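Wuvano opens its upkeep routine for two-arm workcells to everyone

Florkent shop team shares the checklist that keeps its tabletop cell running

FLORKENT, November. Wuvano is happy to announce that the full setup and care guide for its two-arm tabletop cell is now free to read, print and change. The guide grew out of a shop notebook kept by Mirjam Desmet and Cleiton Caldeira, who look after the cell day to day, and it covers everything from bolting down the arms to hanging the parts trays.

"We wrote it for ourselves first, with coffee rings on half the pages," said Desmet, who leads cell upkeep at Wuvano. "Then people from other shops kept asking for copies, and we thought, let's just clean it up and put it out there!"

The cell has a simple layout. Both arms bolt through black mounting plates to one aluminum rail along the front, and they share a marble floor where they handle small electrical parts such as plugs and cords. Parts storage goes up on the side walls, a clear tray on the left and a wire basket on the right, and that leaves the middle open for the grippers to meet.
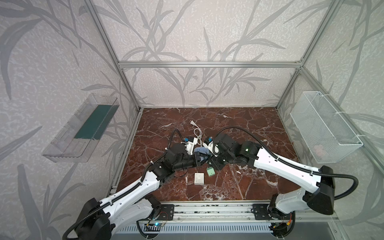
How long does the regular check take?
A trained person needs 18 minutes for both arms, working from the mounting bolts out to the gripper tips.

The check has five steps. It starts with the power off and a wrench on every base bolt. Next come the shoulder joints, moved by hand through their full range to feel for grit or play. The third step is the cable hoses, and Caldeira is very fond of this one.

"Most of our stops used to come from cables," he said. "A hose needs enough slack to arc over the wrist when the arm folds, and it still has to stay clear of the other arm. Get that loop right and you can forget it for weeks. Get it wrong and you'll be rewiring a servo at 5 p.m."

Step four is the grippers, cleaned and closed on a test block to see that the fingers line up. Step five brings the power back and runs both arms slowly to the center of the floor, where the grippers work side by side over the small parts. Any drift between the two shows up quickly at that distance, and the guide explains how to reset the zero point on each joint.
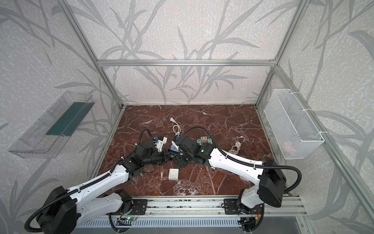
Where to get the guide

Printed copies are at the Wuvano front desk in Florkent, and the file can be requested by writing to the shop team. Gholamreza Rostami is gathering corrections and would love to hear from anyone running a similar cell, especially with a different rail or longer arms. A chapter on swapping gripper servos is being written now.

Press contact: Ward De Graaf, Wuvano, Florkent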